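The shift log at Plurness had a column for the task, a column for the outcome, and a wide column for remarks that Lalit Nishad filled in smaller handwriting every month.

The task that July was shelf stock: pick a box, turn it, set it on its own kind, let go. Aidoo, who owned 4 grocery stores and wanted to own fewer night crews, had written the acceptance terms himself. The arms were to complete 700 placements with no person touching a box. A dropped box reset the count to zero.

"He did this for a living once," Amerley Essien said. "He did 700 before breakfast."

"He had elbows," said Lalit.

They began at 6 a.m. Cereal is light for its size and the carton walls give. Grip too softly and the box rotates on the way up. Grip too hard and the panel creases, and a creased box leans, and whatever is put on top of it leans more. Lalit had set the closing force in steps over three weeks, and each step was in the log.

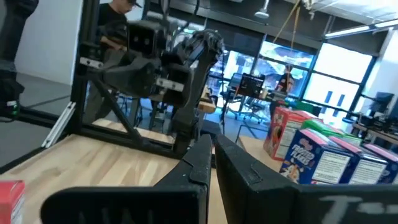
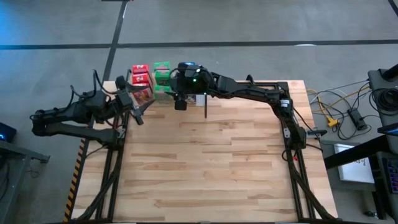

Red boxes and green boxes, at the table

Cecilia Amoah
Fiction contributor

The count passed 100, then 300. Amerley ate a sandwich standing up. By late afternoon it was at 512 and the left arm had slowed, as it did when the joint temperatures rose, and Lalit wrote down the temperatures.

At 640 a red box went up slightly crooked. The arm paused over it. The gripper opened, moved a short distance to one side, closed, and pressed the box square against the one beneath. It took 3 seconds. Lalit looked for the routine that did this and found it under a name he had given it in spring and forgotten.

The 700th box was green. It went down at 7:40 p.m. and stayed down.

Amerley called Aidoo, who asked how long it had taken. She told him. He asked how long it would take if the boxes arrived shrink-wrapped on a pallet, mixed, with one corner wet, as they did at all his stores.

Lalit could hear the question from across the table. He turned to a new page, wrote "wrap" under task, and left the outcome blank.

"Tell him we start at six," he said.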